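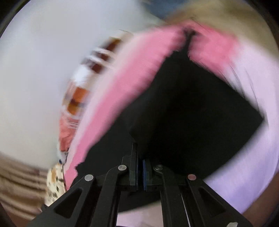

How to Wash and Store Household Fabrics Before a Move

Corrigan Residence Services
Resident Guides, Section 4
Updated Mar 26, 2025

This guide is for residents who are preparing to leave a furnished or unfurnished unit at Corrigan. It covers clothing, bedding, curtains, and soft bags. Rugs and upholstered furniture are covered in a separate guide, available at the front office.

Residents should begin two weeks before the move-out date. Laundry rooms are busiest at the end of August, and machines cannot be reserved during that month.

What You Will Need

Mild liquid detergent
A stain remover suitable for colored fabrics
Mesh wash bags in two sizes
A drying rack or line
Clean cotton sheets or pillowcases for wrapping
Storage boxes with lids
Labels and a permanent marker

Step 1. Sort Everything First

Bring all fabric items into one room and sort them before washing anything. Make one group for items that will be used during the final week, one for items to be packed, and one for items to be given away. Items in the third group must still be washed. The donation room does not accept soiled goods.

Within the packing group, separate light colors from dark colors and heavy items from light ones. Towels should be washed apart from shirts and other smooth fabrics, as they shed lint.

Step 2. Check Pockets, Linings, and Closures

Empty every pocket. Turn bags and lined garments inside out where the construction allows it, and shake them over a trash can. Paper tissues, pens, and lip balm cause most of the damage reported in the shared laundry rooms.

Close zippers and fasten hooks. Leave shirt buttons open, which reduces strain on the buttonholes. Remove detachable straps and place them in a small mesh bag.

Step 3. Treat Stains

Test the stain remover on an inside seam and wait for the period stated on the bottle. If the color does not change, apply the product to the stain and work it in with a soft cloth. Do not rub silk or wool.

Food and grass stains should be rinsed in cool water before treatment. Oil stains may be blotted with a dry cloth first. Do not put a stained item in the dryer until the stain is fully gone. Dryer heat can set a mark permanently.

Step 4. Wash

Follow the care label on each item. Where the label is missing or can no longer be read, use cold water, a gentle cycle, and a small amount of detergent.

The machines in the Liltari and Jeltano buildings have different controls. In Liltari, select the cycle before payment. In Jeltano, payment is made first and the cycle is selected afterward. Refunds are not given for an incorrect cycle.

Fill the drum loosely. A large comforter should be washed alone. If a comforter does not fit with space to turn, take it to an outside laundry with larger machines.

Step 5. Dry Completely

Fabric that is packed damp will develop mildew, and the smell is difficult to remove. Seams, waistbands, padded straps, and the corners of comforters dry last. Press these areas between the fingers before folding. If they feel cool or heavy, return the item to the rack.

Drying racks may be placed inside the unit or on the balcony. They may not be placed in hallways or on stair landings.

Step 6. Fold and Wrap

Fold heavy items first and place them at the bottom of the box. Knitwear should be folded flat and never stored on hangers. Roll T-shirts and soft cotton items if space is limited.

Wrap delicate items in a clean cotton sheet or pillowcase. Plastic dry-cleaning covers should be removed before long storage. Soft bags keep their shape better when filled lightly with clean cloth. Do not use newspaper, as the ink may transfer to the lining.

Step 7. Label and Store

Write the unit number, the contents, and the packing date on two sides of each box. Residents who use the Joltus storage level must also attach the printed tag issued by the front office. Boxes without a tag will be moved to the holding area.

Keep boxes off the floor and away from outside walls. Cedar blocks may be added. Mothballs are not permitted anywhere on the property.

Common Problems

Color has run onto another item. Keep both items wet and wash the affected one again promptly in cold water. Do not dry it between washes.

A musty smell remains after washing. Wash the item a second time without fabric softener and dry it outdoors if the label permits.

The zipper is stiff. Rub a plain wax candle along the closed teeth, then open and close the zipper several times. Wipe away loose wax before packing.

The fabric has pilled. Lay the item flat and use a fabric comb with light strokes in one direction.

Questions

Questions about laundry access, storage tags, or the donation room should be sent in writing to Sulastri Sitompul, Resident Services, through the mail slot at the front office. Please include your unit number and move-out date. Lost payment cards must be reported in person.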